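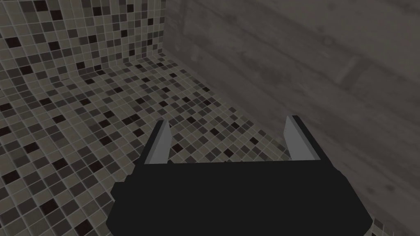 Chapter 5
When the Work Changes Hands

Automation seldom removes a whole job at once. It usually takes one task out of a working day and leaves the rest, so the people who did that task have to fit themselves around the gap. At Trulon, a firm that finishes and refits washrooms for hotels, the first task to go was lifting and placing. A gripper with two fingers can be tried out over a tiled floor in simulation, between a tiled wall and a large flat panel, long before anyone on site has to share a room with it. The fitters at Trulon spent September watching such trials on a screen, and several of them said later that it was the first time they had been asked how they did the job.

Oleksandra Stelmakh had been a fitter for 17 years when the change came. Her new post was called cell operator. She lifted far less and her back improved, but she now spent much of the shift waiting, checking and clearing faults. She also worked mostly alone. Under the old system two fitters carried each panel between them and talked while they did it – a small thing, and one that did not appear in any of the plans.

Pay was a harder matter. Trulon had always paid by the piece, and output per person rose once the cell was running. Managers wanted a flat hourly rate. The fitters asked for a share of the gain, and the talks lasted well into the following year.

This chapter looks at who decides which tasks are automated, what happens to skill when a machine takes over part of a trade, and how training is paid for. We return to Trulon in section 5.2 and compare it with Hondent, a larger employer with over 400 staff, where the same kind of equipment was brought in with very little discussion.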